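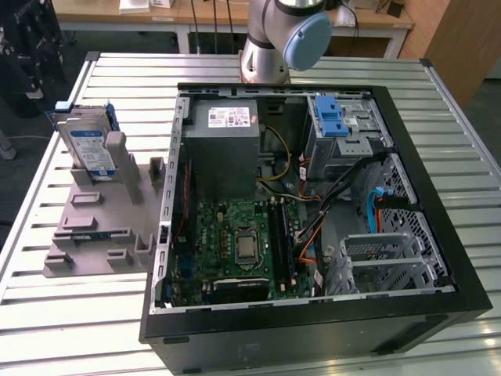 How Copper Gets From Rock to Wire
Materials and Where They Come From, Part 7
Text by Naomi Swai

Copper is a metal. It is an element, so it is made of only one kind of atom. Its chemical symbol is Cu, from the Latin word cuprum. Copper is used in house wiring, water pipes, motors, and the thin metal lines on a computer's green motherboard. Most of it started out as rock in the ground.

What copper ore is

Ore is rock that holds enough of a useful material to be worth digging up. In copper ore, the copper is usually joined to other elements. A common copper mineral is chalcopyrite (say KAL-ko-PIE-rite). It contains copper, iron, and sulfur. It is yellow and shiny, and people sometimes mistake it for gold.

Pure lumps of copper do exist. They are called native copper. People hammered native copper into tools and beads thousands of years ago, before they knew how to get metal out of ore.

Most ore dug today is less than one percent copper. A truckload of ore is mainly plain rock that has to be separated and stored somewhere.

Digging

There are two main kinds of mine. An underground mine has tunnels and shafts. An open-pit mine is a large hole with steps cut into its sides. The steps are called benches. Benches stop loose rock from falling all the way to the bottom, and they give trucks a place to drive.

The open pit at Korstead is 914 meters across at the top. It has 14 benches. Workers drill holes in the rock, fill them with explosives, and clear everyone out of the pit before the blast. Power shovels then load the broken rock into trucks.

Crushing and grinding

The rock goes through a crusher, which breaks it into pieces about the size of a fist. Next it goes into a mill. A mill is a large turning drum with steel balls inside. Water is added. The balls fall on the rock and grind it until it is as fine as flour. The mixture of water and ground rock is called slurry.

Fine grinding frees the mineral grains from one another. If a grain of chalcopyrite is still locked inside a piece of plain rock, the next step will not catch it.

Flotation

Slurry is pumped into tanks, and chemicals are added that make the copper minerals repel water. Air is blown in from the bottom. The copper minerals stick to the bubbles and ride up to the surface. The plain rock stays wet and sinks.

The froth on top is collected and dried. It is now a dark powder called concentrate. Concentrate is often between 20 and 30 percent copper. The leftover rock and water are called tailings. Tailings are kept behind a dam, and the dam must be checked for leaks for as long as it stands, including after the mine closes.

Smelting

Concentrate is heated in a furnace until it melts. Oxygen is blown in. Much of the iron joins with oxygen and with sand that has been added, and this forms a glassy waste called slag. Slag is lighter than the melted copper material, so it floats and can be drained off.

Sulfur joins with oxygen to make a gas called sulfur dioxide. This gas is harmful to breathe and can cause acid rain. Modern smelters trap most of it and turn it into sulfuric acid, which is sold to factories.

The metal that comes out is called blister copper. The name comes from the bumps that gas bubbles leave on its surface. Blister copper is about 98 or 99 percent pure. That is still not good enough for wire, as small amounts of other elements make it harder for electric current to pass.

Refining with electricity

The copper is cleaned further in a furnace and poured into thick plates called anodes. The anodes hang in a tank of sulfuric acid and dissolved copper. Thin sheets called cathodes hang between them. The Sterov refinery has 1035 of these tanks in one building.

When current is switched on, copper atoms leave the anodes and enter the liquid as ions. An ion is an atom with an electric charge. The ions travel to the cathodes and become solid copper again. Gold and silver do not dissolve, and they fall to the bottom as a sludge. The sludge is collected and treated to recover them.

A finished cathode is about 99.99 percent copper.

Making wire

Cathodes are melted and shaped into a long rod. Copper melts at 1,085 degrees Celsius (1,985 degrees Fahrenheit). The cooled rod is pulled through a hole slightly smaller than itself. The tool with the hole is called a die. Each die makes the rod thinner and longer. After many dies, it is wire.

Pulling makes copper stiff. To soften it, the wire is heated and cooled. This is called annealing. A plastic coating is added last if the wire needs one.

Using copper again

Copper can be melted and reused many times without losing its useful properties. Old pipes, motors, and cables are sorted by type. Clean copper scrap can be melted directly. Mixed scrap, such as circuit boards, usually goes back to a smelter.

Words to know

Anode: in refining, the impure copper plate that dissolves.
Cathode: the sheet on which pure copper collects.
Concentrate: powder with most of the plain rock removed.
Die: a tool with a hole for pulling wire through.
Slag: glassy waste from a furnace.
Tailings: ground rock and water left after flotation.

Next: Part 8, Tin and Solder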